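Ticket 474 - Boiler losing pressure overnight, kitchen radiator cold at the bottom
Property: Llewellyn, ground floor flat
Raised by: Savita Garg
Handled by: Llinos Phillips
Status: open, waiting on part

Savita, first message
Hello Llinos, sorry to be back so soon after the business with the bathroom tap. The boiler was showing low pressure again when I got up, and the little light was flashing the way it did in November. I topped it up with the silver hose underneath, as Irfan Ansari showed me last winter, and it came back on quite happily. By the next morning it had dropped again. The kitchen radiator is warm along the top and stone cold at the bottom, and I'm doing all my cooking in a cardigan! I've had a good feel under the pipes I can reach and they seem dry to me, but I'm no plumber.

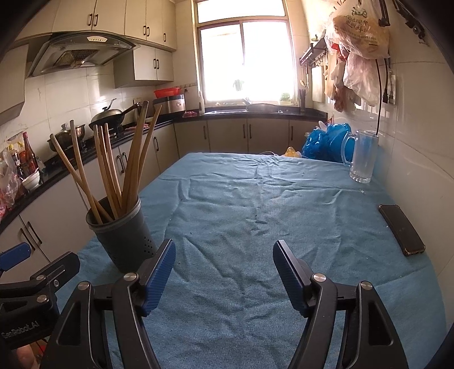 Llinos, reply
Hello Savita, no need to apologise, I'd much sooner hear early than late. A cold bottom on a radiator is usually sludge, and that's a separate thing from the pressure, so we'll take them one at a time. Could you top it up once more this evening, write down the reading, and then write it down again before you put the heating on in the morning? Please make sure both ends of the filling hose are turned fully off afterwards - they're stiff, and the left one needs a good firm quarter turn.

Savita
Done. It was 1.5 at bedtime and 0.6 at seven. Both ends are off, I went back and checked in my slippers. I also put kitchen roll under every valve, and the one in the hall was damp by morning. Only a small patch, but it was definitely damp.

Llinos
That's very useful, thank you, and well done with the kitchen roll. I've asked Dede Wumbei to call in and look at the hall valve, and he'll check the expansion vessel while he has the cover off.

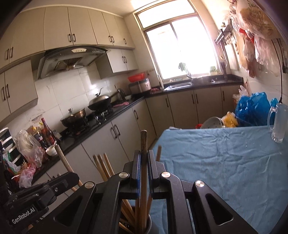 Can I keep using the heating while I wait?
It's fine to use as long as you top it up to 1.5 when it's cold and stop there. If it needs filling more than 2 times in a day, switch it off at the wall and ring me.

Dede, visit note
Hall valve weeping at the gland nut, nipped up and now dry. Expansion vessel flat, pumped back up but it isn't holding, so new one ordered through Skinow. Kitchen radiator taken off and flushed outside, plenty of black water out of it. Refitted, bled, hot top to bottom when I left. Used 13 mm spanner from the van, please can somebody look for it as I think I left it on the hall windowsill.

Savita
The radiator is lovely now, thank you both. Spanner found, it's in the drawer by the front door. Pressure was 1.3 this morning.

Llinos
Much better. I'll leave this one open until the vessel is in, and I'll message you as soon as Skinow give me a delivery slot.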